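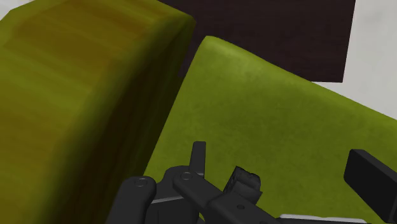
Dernière mise à jour : 06/10/2026

Rapport de projet – L'entraînement des jeunes pilotes de karting au club de Caltunville
Notburga Gruber

1. Introduction

Dans ce projet j'ai étudié comment un jeune pilote de karting prépare sa saison. J'ai choisi le club de Caltunville, qui roule aussi sur la piste de Raltonley, plus longue et plus technique. Le français n'est pas ma langue maternelle, je remercie donc mon groupe pour les corrections.

2. Méthode

J'ai relevé les temps au tour pendant les essais du mois d'avril. Après avoir retiré les tours incomplets, il me restait 2 747 tours sur 2 993. Pour chaque pilote j'ai noté la pression des pneus, la température de la piste et la durée du relais. Les entretiens duraient 30 minutes et suivaient toujours le même questionnaire.
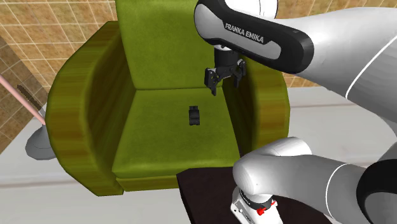 Fig. 1 – Fauteuil vert, vue de synthèse.

3. Résultats

Les débutants perdent la plus grande partie de leur temps au freinage, surtout dans l'épingle de Raltonley. Ils freinent trop tôt, puis ils accélèrent avant que le kart soit bien placé. Chez les pilotes confirmés, l'écart entre deux tours est très petit – c'est la fatigue des bras qui le fait grandir en fin de relais.

Le budget est l'autre difficulté. Une famille m'a indiqué 2 000 euros pour les pneus et les inscriptions, sans compter le moteur.

4. Limites

Je n'ai pas pu mesurer les tours sous la pluie. Le chronomètre Arker prêté par le club ne donnait pas les temps par secteur, j'ai donc estimé les pertes au freinage à partir des vidéos.

Ce site utilise des cookies pour mesurer son audience. Accepter – Refuser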